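Subject: Re: [tadden-kitchen] Burger line for the August open day

On 6 May 2019, the Dostau kitchen wrote:

> We had trouble with the order of things last year. People put the cheese on the bun first and the lettuce on top, and the patties slid out. Can somebody write down how Tadden lays it out? We expect up to 408 burgers and have 2 tables.

We do it without the bottom bun to start with. The lettuce goes flat on the tray, frilly edge out, then the patty on the lettuce, then one slice of cheese on the patty. The whole stack is moved to the bun at the end. If you build on the bun from the start it gets soft while it waits.

Use a tray with a rim. We keep the buns in a clear container on the left. Lettuce and cheese share one at the back, lettuce standing up on the left side and cheese on the right. 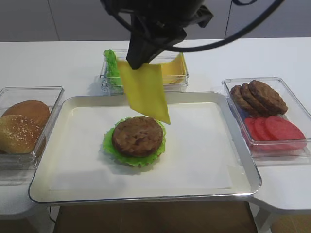
*Cheese going on, lettuce and patty already on the tray.*

Separate the cheese slices before you open the line. Ours came in a block from Teda last time and we lost most of the first hour peeling them apart. Lean them in the container so one can be lifted without dragging the next.

One tray per person worked well for us. I would put nine trays out across your two tables and leave the ends clear for plates.

Ó Ceallaigh can still take bun orders this week. Sesame and plain are the same price, so get both.

Tadden kitchen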